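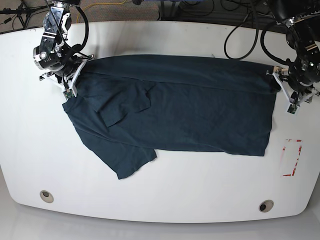

Two-arm build keeps dropping one corner of a T-shirt, any ideas?

Posted by Obinna Edet

Hi all, first post, be gentle! I've got a two-arm folding setup going in our shared workshop, both arms working from the back of a white table. The fingers are printed in white plastic, a bit angular, and each gripper has its own little green board just below them. My test shirt is a plain dark teal one. Grabbing the shoulders mostly goes fine, but when the arms pull apart to straighten the top edge, the left gripper lets go. I logged 126 tries in September and it dropped the corner in 40 of them. Closing harder only makes the motor warm and grumpy. I've got a camera at the wrist, but once the cloth bunches up between the fingers I can't make out much except a big dark lump. 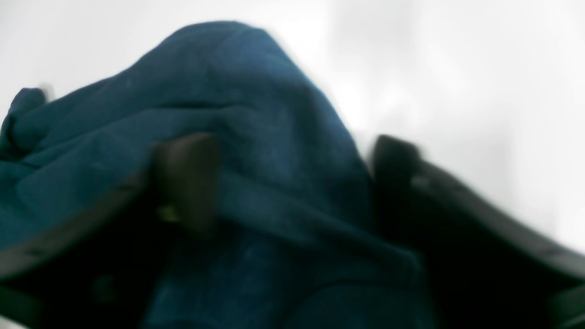
So is this a grip problem or am I simply pulling too far? I'd rather not reprint the fingers again if I can help it, I'm on my fourth set.

Rizwan Karunaratne

Pulling too far, I'd bet. Mine did the same for weeks. You're probably telling both arms to go to fixed positions, and knit stretches by a different amount depending on where you've caught it. Watch the motor current on the gripper side and stop the move when it jumps. I'd also slow the last bit right down. If it still slips, stick something grippy on the fingertips before you reprint anything (I used bits of an old bicycle inner tube, ugly but it's still going).

Sabina Nanayakkara

Have you tried a thicker shirt?

Radosław Kurek

Agree with Rizwan on the current, but check your cables too. If a loop is a touch short it tugs the wrist as the arm swings out, and you lose the corner for no reason you'll ever find in the code. I had that on my Talura build and blamed the fingers for ages. Move the arm by hand with the power off and feel for it near the end of the travel.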